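Keltora Community Radio has won the top prize for local speech programming at this year's Niltley Audio Awards, and everyone at the station is thrilled!

The winning series, The Long Way to Geltilitz, follows the old valley bus route through 46 short episodes, each recorded with people who live along the line. It was picked from 100 entries, and 2,396 listeners voted in the public round.

"We heard our name and I forgot every word I'd planned to say," said presenter Evaristo Leone. "People let us into their kitchens and barns and told us wonderful stories – this is their prize as much as ours."

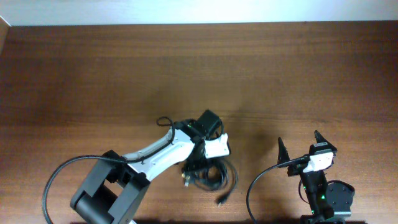
Cable on a wooden tabletop.

Producer Ermanno Colombo, who edited the whole series, collected the award with Leone at the Cattaneo Theater.

Keltora will replay 3 favorite episodes back to back this Sunday, starting at noon, with a live phone-in afterward. A second series is already being recorded and will go on air in October – listeners with a story from the valley are warmly invited to call the station.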